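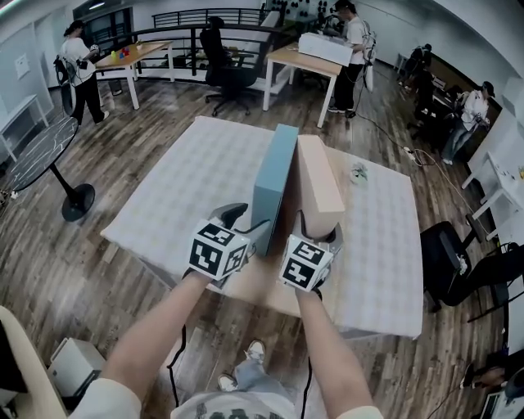

Two boards on a checkered cloth, one gripper on each.

Board: Handling and automation > Can machines do household chores yet?

tamini_63
Reposting the picture because the old thread is locked. My claim there was that standing flat things upright on a soft surface is still a harder job for a machine than most people think. I'd put it above folding towels. A towel forgives a bad grasp. A panel on edge has a narrow base and goes over if the finger pushes a few millimetres too far.

rosales_bench
Disagree on the ranking. A rigid board has a known shape, so once you have its pose you have everything. Cloth has no pose worth the name. We ran 269 attempts on panels at work in April and 556 on tea towels, and the towels were far worse.

tamini_63
What surface were the panels on?

rosales_bench
Bare steel.

tamini_63
Then it's a different test. A tablecloth creeps when you press on it, and the edge of the board catches in the fabric. Try it with a cloth down.

G. Pellegrini
Both of you are measuring the wrong thing. The question in the thread title is about chores. A chore is finding the board, picking it up, putting it where it belongs and then doing the next item, which is a mug. Our Lerkell arm at the Losadgate shop does one panel size all day and does it well. Change the size and someone has to come over with a laptop.

rosales_bench
How long does the changeover take?

G. Pellegrini
63 minutes last time, including lunch for the person with the laptop.

kmokoena
Two hands matter more than has been said so far. With one gripper you lift the board by its top edge and hope. With two you can steady the foot while the other one squares it up. The hard part is timing between the arms, and that's where hand-guided grippers are useful, as the person already has the timing.

tamini_63
Agreed on the timing. This one is the blue board between the jaws:

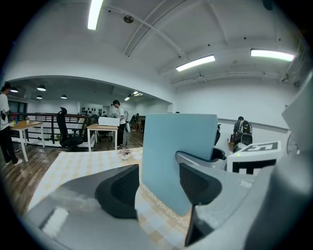 Mehrangiz Daneshvar wrote back that she would want to see force readings before believing any of it. Position alone tells you where the fingers went and nothing about how hard they pressed, and light boards slip or bow long before the position looks wrong.

kmokoena
Fair, though people manage with poor force sense when wearing thick gloves. I'd take more examples over a better sensor.

G. Pellegrini
How many more? The Tristine set has 1683 runs and it still fumbles anything thinner than a paperback.

rosales_bench
I'll repeat our panels with a cotton cloth on the steel, same boards, same arm. If the failure rate doubles I'll concede the ranking to tamini_63.

tamini_63
Don't tape the cloth down.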